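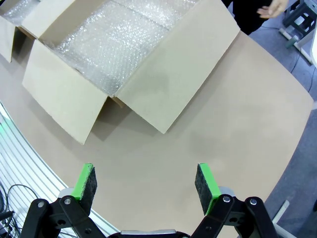
Operators wanted for packing demonstrations, Tremadstead

Koval is looking for four people to teach a two-armed robot to pack boxes by remote control. You steer the arms, the robot records what you did, and later a model tries to copy it. Whether it copies well is an open question. Our last write-up, by Eyvindur Þórarinsdóttir, was not flattering, and we would like applicants who read that sort of thing before they read our brochure.

The task is dull. Lidded food containers go into a cardboard box lined with bubble wrap, then you reset and do it again. A shift is 60 tries.

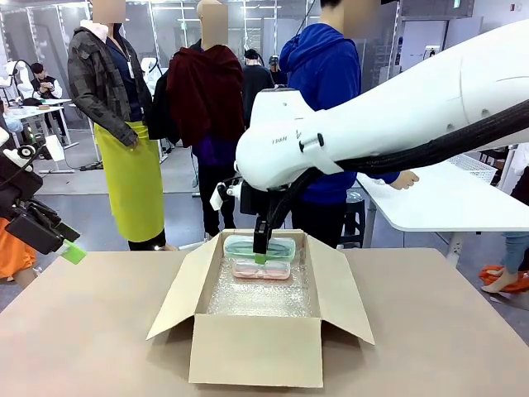

Stacking is where most beginners lose patience. You get no feeling in your fingers through the controls, so you judge pressure by eye. Bad tries stay in the log with a note. Please don't apply if you tidy up your numbers.

No robotics background needed. If you have used Nano or Isanis, say so, but we won't pay more for it. Shifts start at 8:30 a.m. from October, and the room is shared and often noisy.

Write to Eyvindur with a short account of a repetitive job you have done and what went wrong in it. Quote reference 3019. No cover letters about the future of work.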